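Members try the robot arm at Jevance open house

Seventeen members signed up for the March visit to the Jevance workshop in Sadititz, and the group was split so that everyone got time at the bench.
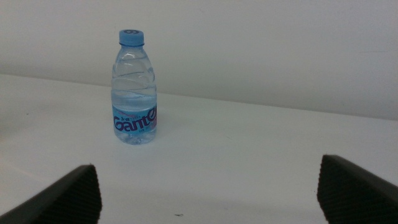

Vivek Bhatt runs the handling lab and did most of the talking. He started with the gripper. Its two fingers have a textured surface on the inside, and the grip force is set in software for each type of object. A small plastic water bottle is harder than a metal part of the same size, he said – squeeze a half-full one too much and the wall buckles, and then the arm's idea of where the cap is no longer holds.

Each of us got a turn at guiding the arm with the hand controller. The task was to come in level, close on the bottle, lift it and set it back down upright. Sarla Dubey managed it on her second try. Most people came in too high. Watching the wrist camera view on the monitor helped more than watching the arm itself.

After the break Gion Trummer showed the scheduling software, called Flallix, which Jevance uses to share 2 arms among 5 projects. Questions were mainly about cost and spare finger pads. The pads are changed every 6 weeks.

Jevance will take another group on a Monday evening if there is enough interest. Give your name to Radu Sima at the next meeting. Closed shoes are required, and parking is behind the building.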